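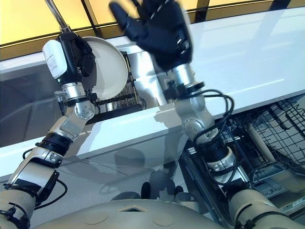

4. The Handover Planner

Most of the trouble in our plate-handling work sits in the stretch between "one hand has a plate" and "the other hand has it too." We spent the better part of a year on everything around that stretch (detecting plates, finding the rack, getting the arms not to hit the counter) before admitting that the handover deserved its own planner. So I'm going to spend this section on it, and on the two pieces of software it leans on: Morkow, our plate tracker, and Boda, the thing that keeps both arms on one clock.

4.1 What the planner gets to see

Morkow hands over a plate pose, a rim circle and a covariance, and the covariance matters more than I expected when I wrote the first version. Seen face on, a plate is easy. Tip it nearly on edge and the rim collapses into a thin ellipse, the depth estimate goes soft, and the tracker will happily flip the normal from one update to the next. We used to smooth our way out of this with a long filter window, and the result was a very calm, very late estimate. Now we keep both candidate normals alive and let the grasping hand vote: the palm pose comes from joint encoders, so any normal that would put the plate through the fingers gets dropped.

The kitchen is hard on perception too. Glossy white counters and cabinet fronts give you a second, dimmer robot to look at, and the yellow windows push every white object toward cream along the back of the counter. Figure 4 shows the kind of view the tracker works from: one plate held above the sink, another upright in the rack behind the fingers, and a hand-shaped shadow on the counter under the free hand. An early build of Morkow loved shadows like that one. It would segment them as part of the arm, and the self-collision checker would then refuse to move at all! We fixed it by rendering the expected arm silhouette from the kinematics and only trusting pixels that agree with it to within a small margin.

Figure 4. Head view with the left hand holding a plate by the rim over the sink and the right hand open above the counter.

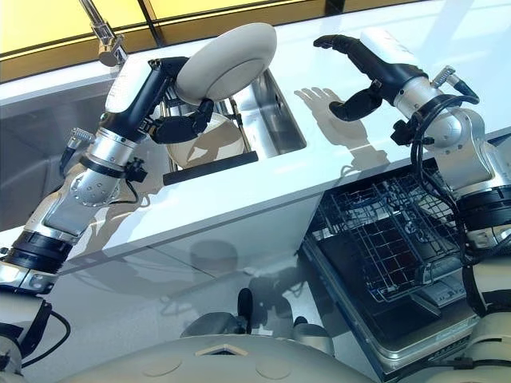

4.2 Picking a receiving pose

Given a plate pose, the planner samples 400 candidate poses for the free hand along the part of the rim the holding hand isn't covering. Each one gets a quick inverse kinematics solve and then a score, with three terms: clearance from the holding hand's fingers, distance from joint limits, and a penalty for letting the forearm swing low in front of an open dishwasher. That last term started life as a hack for one bad afternoon with the door down, and I kept meaning to take it out. I tried in May, and the planner went straight back to proposing elbow-down solutions that scraped past the pulled-out rack, so it stays.

We also ask for a standoff pose before contact. The free hand stops beside the plate with its fingers spread, and it waits there until Morkow has given us a stable normal for 700 ms. I'd love to shorten this. It looks hesitant, and people watching always ask if the robot has crashed. But when we cut the wait, the fingers sometimes closed on where the plate used to be, and I'll take slow over that.
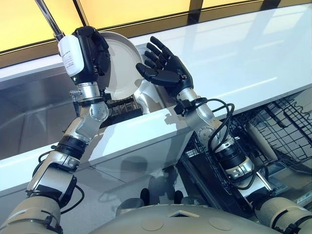

The standoff is also where Boda earns its keep. Before we had it, each arm ran its own trajectory and checked in with the other at waypoints, and "checked in" was generous: if the left arm got held up by a force limit, the right arm would carry on and arrive early. Boda parameterizes both trajectories by one shared path variable, so when either arm slows down, they both do. It's an old idea, and I don't claim any credit for it beyond the plumbing. The plumbing did take a while, mainly to get the finger closures onto the same variable as the arm joints (the hand firmware wants to run open loop, and I had a few long evenings with it).

4.3 Tuning

We tuned the score weights in Guvico, our simulator, over 2000 randomized plate and rack layouts, then froze them and collected 173 handover logs in the real kitchen for checking the timing code. Guvico models rim contact fairly well and cables terribly. Its arms have none, while the real ones carry loops that hang from the wrist and forearm, so we padded the forearm collision shapes by hand until the clearances matched what we measured on the hardware. The padding costs us some reachable poses close to the body, mostly ones with the plate pulled in toward the torso, and Section 5 goes over which of those we'd like back.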